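Section 2: Following a diplomatic story as it moves

The Waketti desk reader will tell you, on its start page, that it "follows every story for you". It follows wording. If two foreign ministries use the same phrase on the same morning, it will put them in one thread whether or not they have anything to do with each other. The steps in this section are meant to keep that to a tolerable level.

You need a working account (see Section 1) and at least one agency feed switched on. The Lindov feed is on by default. The Peeters feed has to be asked for, and in August it took the supplier 27 days to answer, so ask now.

2.1 Making a thread

1. Open Threads and choose New.

2. Type a plain title, such as "Border talks" or "Fishing waters dispute". Leave out words like crisis, breakthrough and snub. The title is used in the search, and you will get every snub on the wire.

3. Under Parties, add each government by its country name. Do not add ministers by name. They change jobs, and the thread then follows them to their new one.

4. Under Sources, set the lowest number to 2. With this setting a report stays grey until a second source carries it.

5. Choose Save. The first reports should appear within a few minutes. If the list is still blank after lunch, go to 2.4.

Note: a second source is only a second source if it did its own reporting. Waketti can't tell. An agency line reprinted word for word by a newspaper counts as two, and turns the report black. Open both and read them before you believe the colour.

2.2 Marking who said what

Every report has a Speaker box. The software fills it in from the first name it finds, and this is wrong often enough that you should treat it as a guess.

1. Open the report and read down to the quotation.

2. Check whether the words came from a named person, an unnamed official, or an agency summing up what an official said. Pick the matching entry in the Speaker box.

3. If the text says "it is understood" or "sources close to", pick Unattributed. There is no better entry, though we have asked for one.

4. Tick Checked and add your initials.
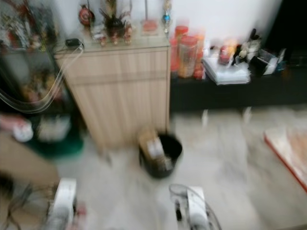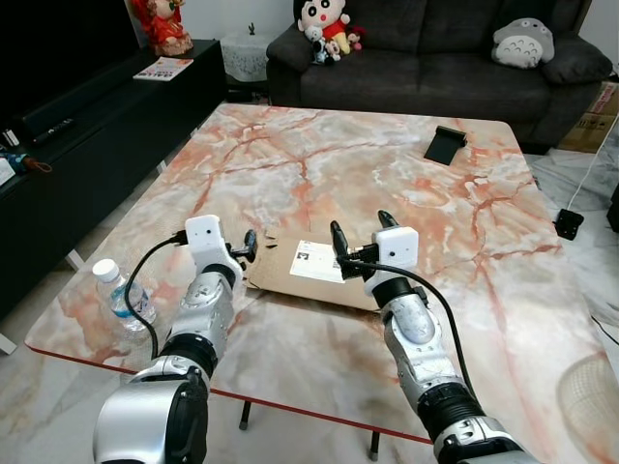
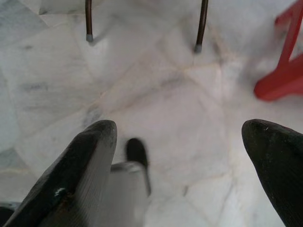

Caution: Checked can't be undone by the person who ticked it. Another user has to clear it. In a one-person office this means writing to support.

Translated statements need more care. The built-in translator, supplied by Brindance, is quick and reads well, and that is the trouble with it. It turned "regrets" into "apologises for" in a test thread here, and those are very different things for a government to say. Keep the original text pinned beside the English, and quote from the translation only if someone who reads the language has been through it.

2.3 Setting alerts

1. In the thread, choose Alerts, then Custom. Avoid Smart. We have had it on trial twice and can't say what it does — the help page says it "learns what matters".

2. Tick Recall of envoy, Joint statement and Talks called off.

3. Leave Rising tension unticked. This is a score from one to a hundred, with no published method behind it. It went up on a day when the only news in the thread was a correction to a spelling.

4. Set quiet hours if you want them. Alerts held overnight arrive together in the morning, newest first, so read from the bottom.

Note: an envoy called home "for consultations" and an envoy withdrawn both set off the same alert. They are not the same step. Read the statement itself before passing anything on.

2.4 If the thread stays blank

1. Check that the feed is on. Updates have been known to switch it off.

2. Check the spelling of the country names against the list under Settings. Some are held under their long official form only.

3. Lower the number of sources to one, wait ten minutes, and see whether anything comes in. Put it back to 2 afterwards.

4. If there is still nothing, write to Kelechi Haruna with the thread title and the time you made it. Please don't send a picture of the blank list.

The supplier says blank threads will be cured in the next version, due Sat 31 October. The same was said of the last version, so keep this page.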